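Notebook, parts room, July, 9:40 am

Started on the yellow shelving today and I'm already happier with it than I've been with anything in this room since spring! The job is the Ostance spares: get the black shells sorted, get the small hardware into one place, and settle for good what lives on the shelves and what goes in a bin.

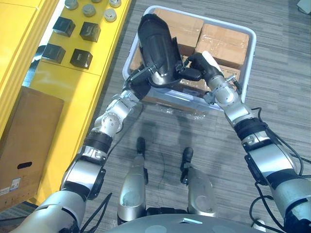

Ostance spares have been a headache since the Valtwood move, when everything got packed by whoever had tape in their hand. The packing list says 40 parts under job 1801, and I want to be able to put my finger on any one of them. Bins first, then. I love these light gray ones, they take four of the cardboard boxes with room on top for a long curved casing, and they sit fine on the carpet while you work. Boxes keep their tape until the labels are printed (Skye, please, no knife yet).

Shelf rules, second try. The top is for anything with a glossy face, one layer only, nothing stacked. The level below is for small stuff. I had it the other way round last month and spent 15 minutes hunting for a spacer.
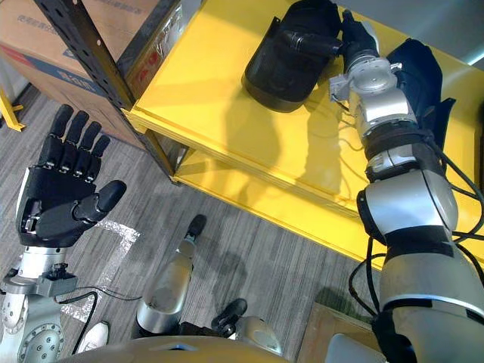

The perforated uprights can take hooks too, so I've asked Navarro for a price on a bag of the short ones. If they fit the slots we get a whole extra side of storage for nothing. Very pleased with that idea, will try one before ordering more.

Then the shells. Set them out along the top with a gap between each, so you can lift one without knocking its neighbor.

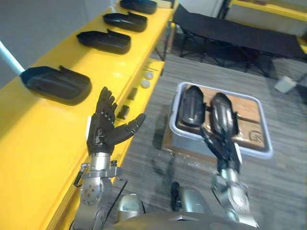

Four shells in a row on the yellow top, small hardware on the level below.

So much easier to compare them like this! The raised lip is the bit to check, run a thumb along it and note any nick on the card. Discs and pins need a lidded tub, they'll roll.

Still to do: labels, tub, hooks, and the crumpled plastic film goes in recycling.

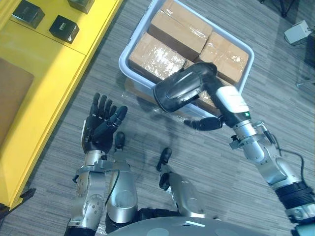

Entry by Skye Carnegie, parts room

Adding mine at 2 pm. Agree on the tape, it stays. I'd put the box labels on the short ends so they can be read with a bin on the floor. Jasotora want their list back with bin numbers on it, so I'm writing those in pencil for now.

Comments (3)

Rob: Short ends get my vote. Can the labels be bigger than last time?

Skye Carnegie: Yes! Printing them at double size.

Tess: There's a lidded tub under my bench, take it.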